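What Is a Poetry Slam?

A poetry slam is a contest where people say their own poems out loud in front of a crowd. Judges give each poem a score. The poet with the most points at the end of the night wins.

You might think of a poem as something printed in a book. At a slam, you never see the words on a page. You only hear them. That changes how the poems are written and how they are said.

Where did slams come from?

People have been saying poems out loud for thousands of years, since long before most people could read. The slam is much newer. It started in Chicago in the 1980s. The people who ran the first ones wanted poetry nights to be livelier, so they let the audience cheer, clap, and help pick the winner. The idea spread to other cities, and then to other countries. Many schools and libraries hold slams now.

What are the rules?

Rules change a little from place to place, but most slams share a few of them.

You have to perform a poem you wrote yourself. You can't say a poem by someone famous, even if it is your favorite.

There is a time limit. It is often three minutes. If you go over, you lose points. At slams for younger kids, the limit may be shorter.

You can't use props, costumes, or music. A prop is anything you bring on stage to help tell your story, like a hat or a toy sword. In a slam you have your voice, your face, and your hands.

How does the scoring work?

Many slams use five judges. They are often picked from the audience before the show starts, and they don't have to be experts. Each judge holds up a score from 0 to 10. Judges can use decimals, so a poem might get a 7.5 or an 8.2.

The highest score and the lowest score are thrown out. The three in the middle are added together. Say the judges give 6.0, 7.5, 8.0, 8.5, and 9.8. Take away the 6.0 and the 9.8. Now add 7.5, 8.0, and 8.5. The poem gets 24 points. A perfect score is 30.

Throwing out two scores helps keep things fair. If one judge happens to be your cousin and gives you a 10, it may not count.

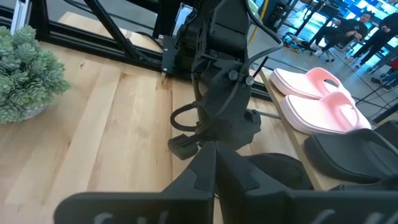

Before the first real contestant, there is usually one extra poet. This person is called the sacrifice, or the sacrificial poet. The name sounds scary, but nothing bad happens. The sacrifice performs a poem and gets a score, and that score doesn't count toward the contest. It gives the judges a chance to practice.

What does the audience do?

At a play, you sit quietly until the end. At a slam, you can make some noise. People snap their fingers when they hear a line they like. Snapping is quieter than clapping, so the poet can keep going and everyone can still hear. At the end of the poem, you can clap as loudly as you want.

If a poet forgets the words, the crowd often snaps then too. It means "Take your time, we're with you."

Being rude to a poet is never okay. At some slams for grown-ups, people boo the judges when they think a score is too low. Most school slams leave the booing out.

What are the poems about?

Anything. There are slam poems about moving to a new town, losing a pet, being the smallest kid on the team, and hating peas. Some are funny and some are serious. A poem doesn't have to rhyme.

Slam poets use sound in different ways. Here are some words for what they do.

Repetition: saying the same word or line more than once. It helps listeners remember it.

Rhythm: the beat of the words. You can hear it if you tap your foot while you read.

Pause: a short stop. A pause tells people that something important is coming, or gives them time to think about what you just said.

Volume: how loud or soft your voice is. A whisper can make a room listen as hard as a shout can.

A night at a slam

The Curdale Youth Slam is held every August for poets up to age 14. Doors open at six, and poets sign up at a table by the entrance. The hall has 80 seats. Last summer 11 poets took part in the first round. The top five went on to the second round with a new poem, so each of them needed two poems ready.

The host is the person who runs the show. The host calls each poet's name, reads out the scores, and keeps the evening moving. A timekeeper sits near the stage with a stopwatch. A scorekeeper does the adding.

Between rounds there is a break for juice and crackers. Winners get a book and a ribbon.

How to write your own

Start with something you know well. It could be your street, your breakfast, or an argument you had on the way to school.

Write down everything you can think of for five minutes. Don't worry about spelling. Then read it and circle the parts you like best. Build your poem out of those parts.

Read it out loud. If you trip over a line, change it. If you run out of breath, make the sentence shorter.

Time yourself. A poem of 56 words takes less than a minute to say, and that is a fine length for a first try.

Practice in front of someone at home. Look up from your paper as often as you can. Some poets learn the whole poem by heart, but at most kids' slams you are allowed to hold your page.

If you feel nervous, put both feet flat on the floor and take a slow breath before you start. Many poets who have been on stage for years still feel nervous.

Words to know

Host: the person who runs the show.
Open mic: a night when anyone can sign up to perform, with no scores.
Round: one part of the contest. Each poet performs once in a round.
Spoken word: poetry written to be said out loud.
Stanza: a group of lines in a poem, like a paragraph in a story.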